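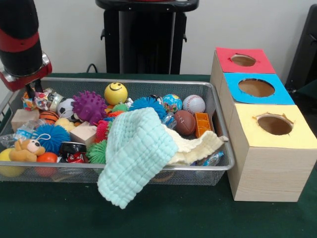
Em que ordem convém retirar os objetos de um cesto cheio, quando uma parte deles é de tecido?

Primeiro os tecidos que estão por cima, depois os objetos rígidos, e as bolas com filamentos no fim. Com esta ordem, a taxa de preensão à primeira tentativa subiu 13 pontos percentuais em comparação com a nossa política anterior, que escolhia sempre o ponto mais alto do mapa de profundidade.

Explico o método, e peço desculpa se alguma palavra não é a mais correta, o português é a minha terceira língua. O conjunto tem quase 3000 tentativas, recolhidas em 10 sessões. Cada objeto deve ser posto numa das caixas com furo redondo ao lado. A rede recebe a vista lateral e a vista de cima e dá dois valores: a probabilidade de preensão e a probabilidade de arrastar um vizinho. O segundo valor é a novidade, o resto é conhecido.
nermina_t

Re: ordem de retirada em cesto cheio

Parabéns pelo trabalho, mas tenho uma dúvida sobre os 13 pontos. A política antiga usava só uma câmara ou também as duas? Se usava só uma, você está comparando duas coisas ao mesmo tempo.
paucar_yaneth

Re: ordem de retirada em cesto cheio

Usava também as duas. Repetimos a política antiga com as mesmas entradas, precisamente para responder a isto. O que não repetimos foi o treino do detetor de bordas, que é igual nos dois casos.
nermina_t

Re: ordem de retirada em cesto cheio

Não estou convencido com a regra "tecidos primeiro". No nosso laboratório experimentámos algo parecido com a célula da Katayama e perdemos tempo. Um pano que pende da borda não estorva ninguém: a pinça pode trabalhar do outro lado e deixar o pano para quando for preciso. Além disso, puxar uma malha com dois dedos traz muitas vezes uma bola atrás, e a bola cai fora do tabuleiro.
vidmar.r

Re: ordem de retirada em cesto cheio

Radomir, tem razão numa parte. A regra não está programada, é o comportamento médio que a rede aprendeu. Quando o tecido fica todo de um lado, ela escolhe muitas vezes o lado livre. Ponho a vista de cima, com o pano azul-claro num canto e a pinça sobre o outro. A zona por baixo da pinça é a difícil, porque tem peças translúcidas e a profundidade aí vem com buracos. Preenchemos os buracos com a mediana dos vizinhos, e isto é uma fraqueza que assumo.
nermina_t 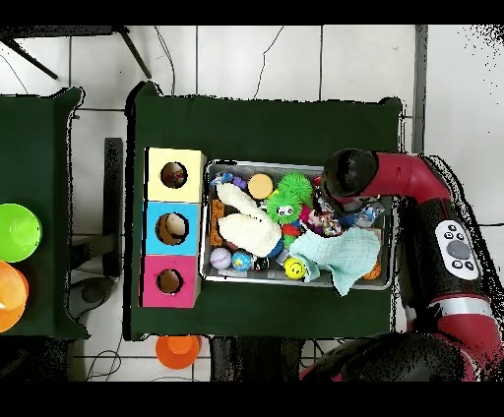
Re: peças translúcidas e profundidade

Mudo o título porque este ponto merece discussão própria. A mediana dos vizinhos parece-me má escolha. Numa garrafinha de plástico, os vizinhos são o fundo do cesto ou um peluche, e a pinça desce demais. Na Grodent marcávamos esses píxeis como desconhecidos e deixávamos a rede decidir com a cor. Ficou mais lento, mas batia menos.
damir_d

Re: peças translúcidas e profundidade

Damir, quanto mais lento? Nós temos um limite de 10 segundos por ciclo e já estamos perto.
nermina_t

Re: peças translúcidas e profundidade

Não guardei o valor, lamento. No código do Pedeo há uma opção para isso, procure a máscara de validade. O Popescu fez as medições em março e talvez ainda as tenha.
damir_d

Re: peças translúcidas e profundidade

Tenho, mas são de outra pinça, com ventosa. Não as usaria para esta comparação. Sobre a discussão anterior, concordo mais com o Radomir: gostaria de ver os resultados separados por posição do tecido, em cima do monte ou sobre a borda. Sem isso, a frase "primeiro os tecidos" é forte demais para um resumo.
milovan_p

Re: peças translúcidas e profundidade

Aceito. Vou separar os resultados nas duas classes e mudar a frase do resumo para "tecidos que cobrem outros objetos". As tentativas com arrasto já têm etiqueta, falta só a posição do tecido, e essa tem de ser anotada à mão. Vou experimentar também a máscara que o Damir indica e escrevo aqui o tempo de ciclo.
nermina_t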